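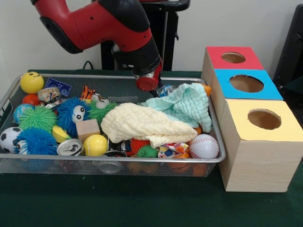
3.2. Planificación y coste del equipamiento

La compra del equipo se decidió antes de fijar el protocolo definitivo de manipulación, y este orden tuvo consecuencias en el presupuesto. En la primera propuesta, preparada en octubre, se asignó casi todo el dinero al brazo y a la pinza. Los objetos, las cajas y la mesa quedaron en una partida única de material fungible. Una vez revisado el plan, esta partida se separó en dos: elementos que definen la tarea (cajas con abertura circular, recipiente de malla) y elementos que se desgastan o se pierden (pelotas, figuras, telas, latas).

Se pidieron ofertas a dos proveedores, Pusetti y Videsell. La oferta de Pusetti incluía el montaje y un juego de dedos de repuesto; la de Videsell era más baja en el precio inicial, pero los repuestos se facturaban aparte y el plazo de entrega era de 9 semanas. Con el plazo de Pusetti, que era de 4 semanas, se pudo mantener el calendario del proyecto Elo, y por este motivo se eligió esa oferta. El gasto total en accesorios y objetos fue de 2.768 euros, sin contar el brazo.

Para los objetos se siguió un criterio de variedad de superficie y de rigidez. Las pelotas duras son baratas y duran mucho, mientras que las de filamentos blandos y las piezas de tela deben reponerse con más frecuencia - este dato no aparecía en ninguna de las hojas de cálculo iniciales. La Figura 2 muestra el puesto de trabajo con el contenido mezclado, que es la condición para la cual se calculó la reposición. 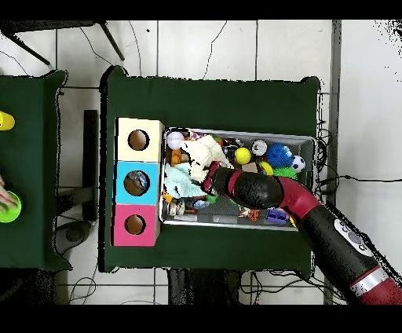

Figura 2. Brazo sobre la bandeja de juguetes, con las cajas de abertura circular al lado.

Ndung'u, en sus comentarios a una versión anterior de esta sección, objetó que separar las dos partidas hace parecer más barata la instalación de lo que es, porque el coste de reposición se repite cada año y el de las cajas no. Propuso presentar un horizonte de 6 años para todo el material. Aceptamos la observación sólo en parte: el horizonte se aplica a la pinza y a los repuestos, pero para los objetos pequeños preferimos una previsión anual, dado que los modelos cambian en el comercio y no siempre es posible comprar de nuevo el mismo artículo.

Queda fuera de este cálculo el tiempo del personal dedicado a ordenar y rellenar el recipiente entre ensayos. En la solicitud siguiente se incluirá como una línea propia, junto con el mantenimiento del brazo y la sustitución del cableado.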